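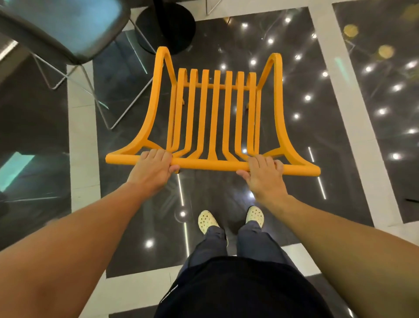

**Visit to the Giter distribution building, Stallbridge**

Report to members of the Workplace Practice Group

The group was received at Stallbridge in October by the operations and personnel staff of Giter, which supplies furniture, racks and display fittings to hotels, restaurants and shops. The purpose of the visit was to see how automated transport and storage have been brought into a building where much of the work is still done by hand, and to hear from employees what has altered in their working day. Members had asked in particular to hear about manual handling, job grading and training.

**The site**

Stallbridge has two parts. The front of the building is a showroom and customer hall, with a polished tile floor and furniture set out as it would be in use. Behind it lies the store, which holds 2000 storage positions and is served by a fleet of 10 driverless carriers supplied by Kelteck. The carriers bring goods from the store to a handover line, where staff unpack, check and finish them. They do not enter the customer hall. Placing a rack or a chair on the showroom floor, turning it and setting it straight remain manual tasks, and the company has no plan to change this.

We began in the customer hall at 7 in the morning, before it opened to the trade, and moved to the store for the second half of the morning.

**What has been automated**

Before the carriers were installed, an order was collected by an employee with a trolley and a printed sheet. A picker might walk the full length of the store several times for one customer. Orders are now released by the control desk, and the carrier brings the pallet or cage to a numbered bay. The desk is run with software from Smits, which also prints the labels and keeps the record of returns.

The line handles almost 600 items on a busy day. Management was open about the fact that the total has not risen as far as the original business case suggested. The limit is now the handover line, where irregular goods arrive faster than they can be checked. Tubular racks, stools and wire-based chairs do not stack neatly and have to be lifted out singly. A gripping arm was tried at one of the bays for this purpose and withdrawn. It dealt well with boxed goods and poorly with open frames, which offer no flat face and tend to catch on one another.

**What has changed for employees**

No post was lost at the time of installation, according to the company, and the staff representatives we met agreed with that account. The number of agency shifts was reduced. Former pickers were offered places on the handover line, at the control desk or in the customer hall, and most chose the line.

Opinions of the new arrangement were mixed. Employees spoke well of the reduction in walking, and several said that they finished the day less tired in the legs. The same employees reported more bending and gripping than before, as the lifting which used to be spread across a shift is now concentrated at one place. Adjustable platforms have been fitted at four of the bays. The remaining bays are still at floor level, and a low rack has to be taken by its front bar from a stooping position. The representatives regard this as the most pressing matter on the site, and our group was inclined to agree.

Pace was also raised. A carrier that has delivered its load waits at the bay until it is released, and staff said that a waiting carrier is felt as pressure even when no target is attached to it. The desk has since been instructed to hold carriers back in the aisle when two bays are occupied. We saw this in operation during the later part of the morning.

In the customer hall the change has been slight. Staff there order stock from a screen by the rear door and collect it from the handover line themselves. They asked for a wider door.

**Training and grading**

Every employee on the line receives two days of instruction from Kelteck and a further day on the site, covering the stopping of a carrier, entry to the marked aisles and the reporting of faults. Control desk posts carry a higher grade. Line posts do not, although line staff now clear minor faults which were formerly left to the maintenance team. Discussions on this point were continuing when we visited.

**Points for members**

- Handling assessments should be repeated after carriers are brought into use, at the handover point as well as in the store.
- Members considering gripping equipment are advised to test it with their least regular goods.
- Giter has agreed to share its bay layout drawings on request. Applications should be made through the group's office.

A second visit is proposed once the remaining platforms have been fitted.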